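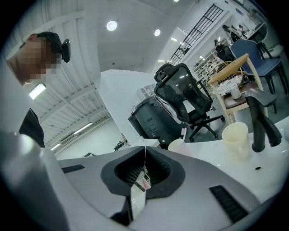 04/09/2019

I have been meaning to write about mugs for weeks, and every time I sit down to do it I get up again to make tea, so you can see how the problem feeds itself. We moved the office into the new space at Fevcombe at the start of the month, and I volunteered (out loud, in front of people, which was my first mistake) to sort out the desks and the drinks corner. It has taken over my life in the nicest possible way.

In the old place we had a proper kitchen with a door, and it was horrible. The cups lived in a cupboard over the microwave, stacked three high, and when I packed them up I found we owned 133 of them. I don't know how a small office ends up with 133 mugs! Most were from trade shows, a few had no handles, and one had a plant in it that had been dead since before I was hired. I wrapped every last one in newspaper and then, on the other side, unwrapped 70 and sent the rest off to the thrift store.

The cream ones stayed. I love a cream mug with a good thick handle — it doesn't glare at you the way bright white does, and a tea ring on it looks almost friendly. I also kept the little cups, the small white ones that hold about four swallows, for people who want water and don't want to commit to it.

Now the faucet. We have a black one with a tall curved spout, set straight into the white counter, and I was against it. I pictured fingerprints and lime and me with a rag every afternoon. I have come around completely. You can get a big pitcher under that arch without tipping it sideways, and after years of filling the kettle one mug at a time I find this so luxurious that I have told my family about it at dinner, more than once.

The desks are white too, on gray metal frames with angled legs. They came from Fumard, and the instructions were one folded sheet with no words on it. The first took me nearly 63 minutes, most of them spent with a leg on backward, and after that I got faster and a good deal less polite.

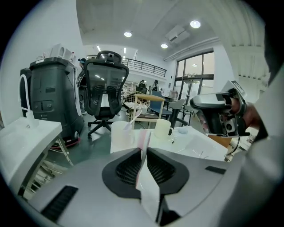

White tops are a commitment, I'll say that. Every pencil mark shows, and so does every crumb. But they bounce the ceiling light around so nicely that the whole place feels bigger and more awake, and I've started wiping mine down before I go home, which my mother would never believe. A damp cloth and a drop of dish soap does it. I tried the fancy spray from Sisay and it left streaks, so that bottle has gone under the sink with the other disappointments.

Cables are my next battle. Anything that hangs over the edge of a table bothers me, and I have a bag of Velcro ties that I carry around like candy. I do like the chairs, though — black mesh, tall backs, a headrest you can move up and down. I was sure I'd never use a headrest, and I lean on it every time I'm on hold.

Still on my list: a tray for the teaspoons, something soft to go under the mugs, and a shelf if Zanditz ever calls me back about the brackets. I'll ring them again after this cup.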